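The flat had to be empty by noon and it wasnt. Loscombe Road, second floor, keys back to the agent or lose the 700 deposit. She taped a box. Taped another. Ran out of tape.

— You said you'd do the kitchen.

— I did the kitchen.

He'd done one drawer. Spoons in a sock, sock in a saucepan. She laughed, didn't want to, laughed anyway. The van was downstairs with its lights blinking and 2000 things still to carry, or it felt like that.

Then the plates. Her grandmother's, seven of them, from the market in Istska, each one wrapped in newspaper so old the adverts were for Weidemann radios. He unwrapped one. Why would you unwrap one. Put it down on the floor and stood there next to it in his good sneakers — the red and white ones, on moving day — not looking at where his feet were.

— Don't move.

— What?

— Just dont move.

She could hear the van driver on the stairs. Slow steps. A cough. Somewhere in teh hall the phone going, the agent again, early, always early.

— I wanted to see if it was the one, he said. From the first night. When we had no table.

Toast, it was. Burnt toast on the floor of a room with nothing in it. She had forgotten that.

The driver knocked.

— Two minutes, she said, and went to find more newspaper.

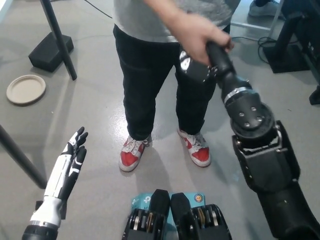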